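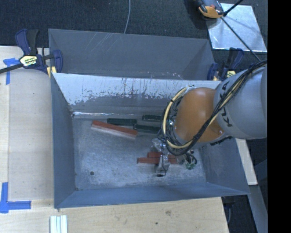

A reader wrote in after my last post to ask why anyone would bother steering a robot by hand when the whole point of a robot is that you don't have to. Couldn't I just type in where the blocks are and let it get on with things? It was a friendly note and a fair question, and I started a short reply that got longer and longer until I gave up and decided to make it a post.

So, yes, I could type in where the blocks are. I did that for most of last June, and it worked nicely as long as every block stayed exactly where I'd said it was. Put one down at a bit of a slant, or let two of them lean on each other, and the arm would close its fingers on nothing at all and carry that nothing very carefully across the bin. (I got fond of it, in a way. It was so sure of itself.)

What we do now at Kumell is drive the arm ourselves. I sit at the desk with the controller in my right hand, and when I move my hand, the arm moves, and when I squeeze, the gripper squeezes. The software we use for this is called Forik, and it writes down everything while I work — where the joints are, what the gripper is doing, what the camera sees. One pick from start to finish is one demonstration. Then I do it again, and again, and then I get up and make some tea.

As of this week we have 1,574 of them saved, and 214 of those are mine from the past month alone, which probably explains my shoulder.

The part I didn't expect to find so interesting is how much I know about picking up a block that I never knew I knew. When a block is close to the wall of the bin, I don't go straight down for it. I come in a little to one side, turn the wrist, and give it a small nudge toward the middle first. I couldn't have written that down as a rule if you'd asked me, and I'd have been a bit embarrassed to try. But it's there in the recordings, over and over, and the robot has started doing the nudge too. The first time I saw it I called everybody in from the next room, and of course it wouldn't do it again until they'd all gone back to their desks.

The long blocks are harder than the small ones. You want to grab them near the middle or they swing, and the sloped sides of the bin are always closer to your knuckles than you think (the robot's knuckles, I mean, though after an hour I do stop noticing the difference). The dark blocks give the camera more trouble than the red ones, so I've been recording extra rounds with those.

It took me a good while to learn to be slow. My early demonstrations are awful to watch, all rush and then a sudden stop, and the robot picked up that habit right along with the rest. We threw out almost 18 hours of recordings from that time. The ones I make now are much duller, and they work much better. I've also learned to leave my fumbles in if I manage to fix them, so that the robot gets to see what you do after a block slips.

We borrowed the idea of short sessions from the people at Brorance, who had it from Kazmi, I think. I stop after 2 hours, even if it's going well. Tired hands make strange recordings.

So, to my reader — thank you, and I hope this is some kind of answer. Next I want to try heaping the blocks up in one corner, which I've been putting off, and I still owe you all the post about calibrating the camera.

Posted March 2020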